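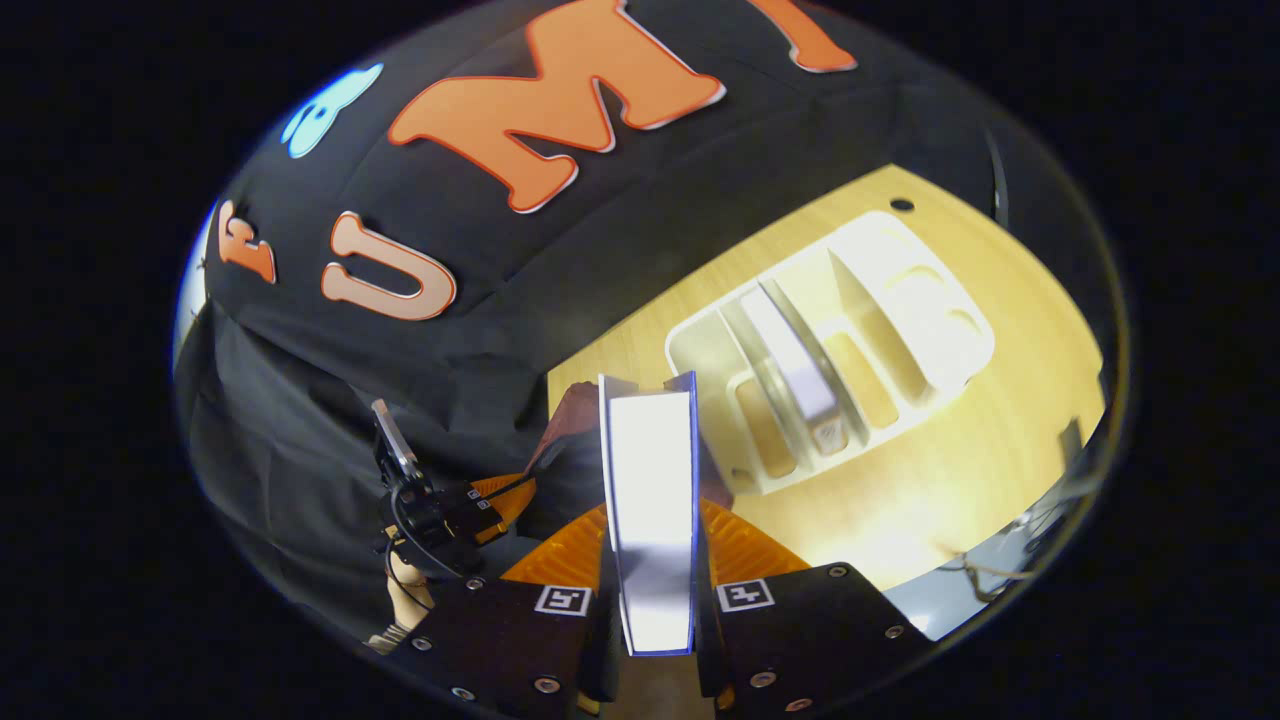

Letters go up for the Hemerley winter table

2019-11-14

The long table at the back of the Cruickshank Hall has been busy again this week, and anyone who has put their head round the door will have noticed the black cloth hung up behind it, with its big cut-out letters. The orange capital M near the top, with its paler edging, sits at a bit of a tilt, and Flora Aitken, who has looked after the winter table for longer than she cares to say, has decided that it can stay that way.

"I went to straighten it and then I stood back and thought, well, it looks quite cheerful as it is," she told us. "We'd only have to get the steps out again, and somebody has put the chairs in front of the cupboard."

The winter table is Hemerley's yearly swap of household bits and pieces, picture books, plates, puzzles and all the small things that pile up on a shelf and never quite find a home. People bring what they can spare and take what they can use, and no money changes hands at all (though there is a tin by the tea urn for the heating, and very grateful everyone is when it rattles). Last November 944 things went home with somebody new, and the hope this time is to get past 1000 - a good deal of the sorting has already been done, and the blue and white pieces alone have filled more room than anybody planned for.

Efua Mahama has taken charge of the flat things, by which she means anything that can stand on its narrow edge without falling over. She likes them upright, so that people can see what there is without lifting a whole pile to get at the bottom one, and she would be very glad of any old plate racks or bookends that are sitting idle at home. Sturdy ones, please, as last year's were rather wobbly!

Shigeru Maruyama is once again mending whatever comes in with a loose spine or a missing corner, and Boris Omerović has promised his plum cake, which went so quickly last time that he is making two.

Things can be left at the side door on Nirka Lane from 10 in the morning until the light goes. Please wrap anything breakable, and do write your name on the box if you would like the box back. Large furniture, mattresses and anything with a plug cannot be taken this year, but Fulgencio Llorente keeps a list of people who may be able to help with those, and he is usually to be found by the urn.

The doors open to all on the last weekend of the month.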